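Parkard Opens Hidcombe Test Hall to Visitors, Shows Two-Arm Handling Cells

By Aurelia Ortner
Jul 22, 2022
3 min read
14 shares | 2 comments

HIDCOMBE -- Parkard opened its Hidcombe test hall to customers, suppliers and local residents this week and ran its two-arm handling cells through a full working shift in front of them. It was the first open day at the site since the company moved its handling group there in May.

The hall covers 3,006 square feet on the ground floor of the former Clavton building. Visitors were taken through in small groups and could stop at any cell. Technical staff stood at each station to answer questions on mounting, cabling, control software and maintenance intervals.

The cells on show are built for household and office items in mixed order: cloth, baskets, desk supplies. Each has two arms on a shared aluminum rail along the front edge, with an enclosure on the other three sides. Wall and floor coverings are changed between test series so that the control software does not come to depend on one background. Patterned surfaces, including brick and floral prints, are part of the current series.

"Cloth is the slow part," said Corina Imhof, head of handling at Parkard. "A stapler has one shape. A folded cloth has a different outline each time you put it down, and the grip point has to be found again." 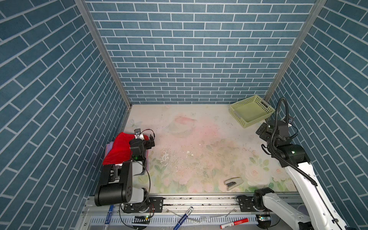 Lajos Vida asked whether the arms could be run at the higher speeds common in packaging lines, and said his own plant would need a shorter cycle before it could consider a cell of this type. Imhof replied that speed is limited by choice during the present series and that cycle time will be addressed after grip reliability.

Parkard logged 2,392 handling attempts in the two weeks before the open day. Of these, 1,098 involved cloth. The company will release success rates by item type when the series is complete. Attempts made during public hours are recorded separately and will not be included in the published results.

The control software was developed with Lanz, which also supplied the training material used by operators. Hanne Ragnarsson of Lanz gave a short talk on fault recovery, covering dropped items, double grips and contact between the two arms. Copies of the slides can be requested from either company.

Further visits can be arranged for groups with a technical interest. Requests should state the size of the group and the type of items to be discussed. Closed shoes are required in the hall.

Contact: Burgi Fankhauser, Visits and Press, Parkard, Hidcombe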